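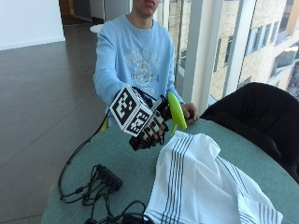
## Progress report on the glove kit review, April

To: Struan Moffat, Grelldale
From: the review team, Koltamville

### What was agreed

Grelldale gave us support to test the Ornura glove kit and to say if it is good enough for small teaching workshops. The kit is offered by Gebreyes as one package: the glove, the marker cube, the cables, the hand-held gripper with its own camera, and the recording software. We promised 200 recordings of simple table tasks, each of them 30 seconds long, and a written opinion at the end.

### What is done

All tasks in the first group are now recorded. They are tasks with one light object which must be taken from one hand to the other, turned, or put down. The green plastic funnel was the most useful object for this. It has a wide rim and a narrow spout, so the person must change the grip during the movement, and small mistakes of finger tracking are easy to find later. The cloth tasks belong to the second group and they are only partly recorded.

We work at the round table near the windows. The cloth surface of the table is good for us, as hard objects do not slide on it.

### What we think of the kit so far

The glove is comfortable for short work. After a longer time people told us that the fingertip caps feel heavy, and they asked for a pause. We now change the person more often.

The cable is the weak side of the product. It goes from the glove down past the edge of the table, and with the connector hub on the same table there is not much free space left. We have asked Gebreyes for a longer cable and wait for the answer.

The cube on the back of the hand is read well by the fixed camera when the larger marker looks towards it. When the wrist turns far, the software loses the position for a moment.

The gripper camera sees very wide, and this has a price. Anything close to the lens takes a big part of the view, and what is behind becomes small.

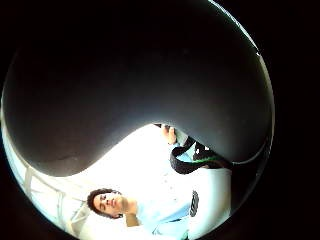

In bright daylight the white parts also lose their detail, and the exposure setting in the software helps only a little. We would like to compare the same tasks with the blinds closed before we give a mark for this part of the kit.

### Problems and open points

- The manual explains calibration in 2 places, and the steps are not the same. We follow the second version.
- The software does not warn when the disk is nearly full. We lost part of one session in this way and repeated it.
- The price of spare fingertip caps is still not known to us.

### Next period

We will finish the cloth tasks, repeat the turning tasks with the fixed camera placed higher, and send you the draft opinion. We do not ask for more money at this stage. If the longer cable must be paid separately, we will write to you first.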